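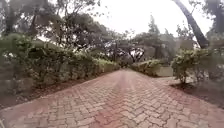
Print this page | E-mail this page

Storing a Commuter Bicycle for the Winter

These notes apply to a steel or aluminum bicycle used for daily travel and put away from November until spring. The work takes an evening and needs a stand, hex keys, rags and a track pump.

Cleaning. Wash the frame with a bucket and sponge. Keep pressure washers away from the hubs and bottom bracket – the seals on both are made to shed rain and will not hold back a jet. Road salt collects under the brake bridge and inside the fender stays. Dry the bicycle with a rag and leave it indoors overnight before oiling anything.

Chain. Wipe the chain with degreaser until the rag comes away gray instead of black. Apply one drop of wet lube per roller, turn the cranks backward for a minute, then wipe off the excess. Measure wear while the chain is clean. Replace an 11-speed chain at 0.5 percent elongation.

Tires. Inflate to the normal riding pressure and hang the bicycle by the frame or the front wheel. If it must stand on the floor, turn the wheels a quarter turn every 2 weeks. Latex tubes lose air much faster than butyl and should be topped up at the same time.

Cables. Shift to the smallest sprocket to take tension off the rear derailleur cable. Put a drop of light oil where each cable enters its housing. Frayed ends should be cut and capped now.

Hanging. A wall hook must go into a stud. The Levent folding hook used in our workshop projects 110 mm from the wall, which clears most flat bars if the stem is turned. Allow for the full length of the bicycle below the hook, plus a hand's width above the floor.

Electric models. Remove the battery and store it indoors at half charge, away from heaters. Check the level once a month. Cover the frame contacts with a strip of tape.

Text: Mawar Harahap. Checked by Tamsin Kapoor.

Last updated: November

Print this page | E-mail this page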